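From: Flora Crichton
To: plomik-users
Date: September 10, 2025
Subject: Re: Plomik handheld: finger width drops to zero mid-episode

Mbali Magagula wrote:
> Second unit did it again this morning. Episode 894, jaw width reads
> 0 for 200 ms, then comes back at the right value. Fingers were on the
> pot the whole time. Is this the encoder or the logger? I have
> swapped the cable already.

Encoder side, I think, but the part itself is fine. I went through the logs you uploaded. The dropouts line up with a bus reset on port 4 of the hub, and the timestamps stay monotonic across the gap, so the Escobar logger is doing what it should. It writes a zero when it gets no sample. That default is a bad one and I have opened a ticket against it.
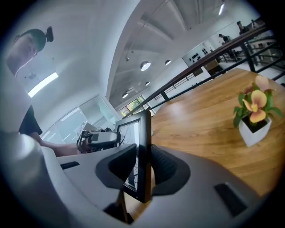

The reset only shows up when both handhelds are recording. With one unit on the hub I ran 300 episodes and got no dropouts. With two I had the first inside an hour. My guess is supply current, but I have not put a meter on it yet.

For now:

Run each unit from its own hub. The Ultix ones we have at Lekness will do.

Set hold_last to false and gap_flag to true, so a missing sample is marked and not written as a closed jaw.

Do not replay any episode from the second unit on the arm until it has been rechecked. A false zero is a full-speed close command — we bent a finger mount that way last month.

Mbali, can you send the kernel log for 894 as well? The upload only has the first half.

Flora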